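# The Table by the Door

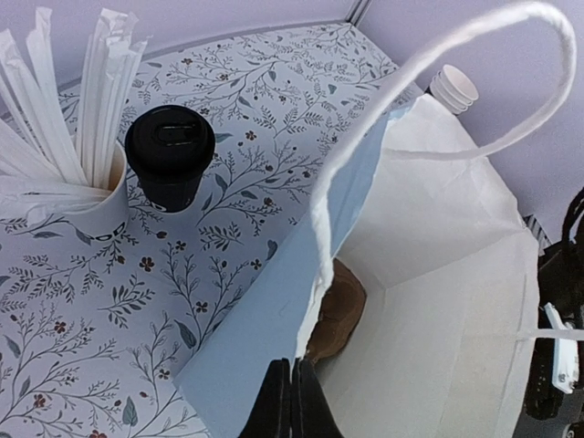 *Straws, a lidded cup and an open paper bag on the flowered tabletop at Fulholm.*

The first thing Aparecida Macedo bought for her café was the cover for a table. She had no lease yet and no coffee machine. She had seen the cloth in a shop that was closing, white with thin stems and very small dark red flowers, and she carried it home on the tram and put it in a cupboard, where it stayed for the whole winter.

"My husband asked me, for which table?" she told me. "I said, I will find out."

The table, when it came, was for takeaway orders. Fulholm is a narrow place on a street of repair shops and one good bakery, and most of the people who buy from it do not sit down. They come from the offices on the hill, or from the bus, and they want their coffee in a bag with something to eat. I wanted to write about this part of café work because I had never thought about it, although I have carried away a great many coffees in my life. I spent four mornings beside the table and I have thought about paper bags ever since.

## Opening the bag

A paper bag arrives flat. They come to Fulholm in bundles of 200, tied with a band, and the bundle is heavier than one expects. Aparecida opens each bag when the order is called and not before. She takes the two sides near the top, gives one short pull, then puts her fist down inside and pushes the bottom flat against the table. Only after this does she stand it up.

I tried it on my second morning. My bag stood, but it stood like a tired person. The bottom had not opened at one corner, and when I put a cup inside, the cup leaned. She took it out without saying anything, pushed the corner down with two fingers, and put the cup back.

The bags she uses are white, with twisted paper handles. She had brown ones with flat handles at the beginning, from a supplier called Vemex, and she speaks of them with respect. They were cheaper and they were strong. But the flat handle was glued on the inside, and it folded down into the bag when you wanted to fill it, so you had to hold it out of the way with one hand. The twisted handle stands up by itself in a loop. In a morning with 103 orders, which was the number on the Thursday I was there, a free hand is worth something.

She packs in an order that does not change. Hot cups go first, in a card holder if there are two or more. Then anything heavy and flat, such as a slice of the potato cake. Then pastries in their own small paper, leaning against the wall of the bag. Napkins go down the side. The receipt is last, folded once over the handle, so that the person who collects can read the name without looking into somebody else's breakfast.

## A cup full of straws

The straws are kept in one of the café's own paper cups. I asked if there was a reason and she looked at me with patience. It was there, she said, and it was the correct height.

There was once a proper container. Demetrius Benavides, who works the mornings with her, brought it from his previous job: a steel cylinder with a lid that you lifted, and the straws came up with it. Customers did not understand the lid. They knocked on it. One man took it with him as far as the door. After eight days it went under the sink, and it now holds wooden spoons.

A paper cup has the advantage that everyone knows what it is. The straws come wrapped, each in its own white paper sleeve, and they are packed in so tightly that the first one of the day must be pulled with some force. Demetrius likes to fill the cup to the limit. Aparecida likes to fill it to three quarters. It is a real disagreement and it has continued for two years. His opinion is that a full cup does not fall over. Hers is that when it is too full, the customer pulls one straw and four come out, and the customer, who is polite, puts three back with the fingers.

"So the sleeve is for this," Demetrius said. "The sleeve protects from the polite people."

When a cup gets soft at the rim or has a coffee mark on it, they change it for another. I asked how often. He said often, and she said not often enough, and they both went back to work.

Not many people take a straw in the cold months. But parents do, and there is a group of women from the swimming pool who drink their iced coffee in all weathers. One elderly customer, a retired piano tuner, has hands that shake and prefers a straw even for warm milk. She puts two in his bag each day, and also a lid, which he does not use.

## Lids

I had believed that a lid was a lid. At Fulholm there are two sizes, and they look the same from the side. The difference is small enough that the wrong one will sit on the cup quite nicely and will even make a small click. Then it comes off in the bag.

The rule for pressing a lid is that you go round it. You put the thumbs at the edge opposite to you and come round on both sides until they meet. If you press in the middle, the lid bends and the coffee comes up through the opening. Demetrius showed me this with an empty cup, then with a full one, and then he asked me to wash my sleeve.

There is also the matter of where the opening should be. Aparecida turns it away from the seam of the cup. She learned this from her first employer, a man who ran a station kiosk and who inspected every cup as if it was going to a hospital. The seam is where two edges of paper meet, and if the opening is directly above it, a drop can run between lid and seam and down the outside. Many people who drink coffee every day will have had this drop on their shirt. I have had it for twenty years and thought it was my mouth.

## The cloth

I come back to the cloth, because it is what customers talk about. It has thin grey-green branches and the little flowers with dark centres, and here and there a bigger leaf which is nearly blue. One woman told me that it was exactly the pattern of her aunt's kitchen. A student said it was like standing at somebody's home. A delivery driver said it was the only table on his route which he could find with his eyes half open.

Demetrius was against it at first. He wanted a plain surface, since on a plain surface you see what is dirty. Aparecida answered that this was true and that it was also the problem: on a plain surface the customer sees it too. They agreed that the table must be wiped after every order, dirty or not, and he has kept to it. He wipes in long strokes towards himself and finishes with the corners.

The wall behind is a very pale colour, somewhere between white and lavender. It came from a tin that a neighbour had left over. The neighbour had painted a bedroom, did not like it, and repainted the bedroom in yellow. Aparecida thinks the neighbour made a mistake.

## What goes wrong

I asked both of them to tell me the worst morning. Each chose a different one.

For Demetrius it was the Benítez order. Benítez is an engineering office at the top of the hill, and once in the year they have a breakfast for all the staff. The order was 196 filled rolls, each with a name. He had packed the bags beautifully, by department, and stood them in rows on the floor, and then he saw that the list had been sorted by first name and he had been reading it by family name. He unpacked everything. The office had a late breakfast and sent a card.

For Aparecida it was a small thing. A girl came in with a note from her mother and exact coins, and bought one hot chocolate to carry home as a surprise. The bag was given to her with the bottom not properly opened. It fell over in the doorway. They made another one immediately, and the girl was not upset at all, but Aparecida has pushed down the corners of every bag since then, including the ones that already look flat. I understood then why she had corrected mine without a word.

## If you pack at home

Both of them were a little surprised that I wanted advice for readers. But they gave it, over the potato cake, after the morning people had gone.

Use a bag with a wide bottom, even if it looks too big. A tall narrow bag is for a bottle. Put the fist inside and open the base on a table, never in the air. If you carry drinks to a friend who is ill, or to people moving house, fill the cups a finger lower than you want to. Put one folded napkin under the cup and one on top of the lid; the lower one stops it from sliding and the upper one keeps the pastry clean. Carry straws in their sleeves, and give them separately, in the hand.

Do not hold the bag by one handle. Demetrius asked me to write this in large letters. I have not done so, but please imagine them.

And keep the bags afterwards. Aparecida folds hers along the old creases, side parts first and bottom last, and has a drawer of them at home, sorted by size. She has never bought wrapping paper in her life.

From October there will be a second table at Fulholm, on the other side of the door, for people who only collect. She has already the cover for it. It came from a market stall in Fivorgate, it is dark green, and when I asked to see it she said that it was in the cupboard and could wait there until the table was ready.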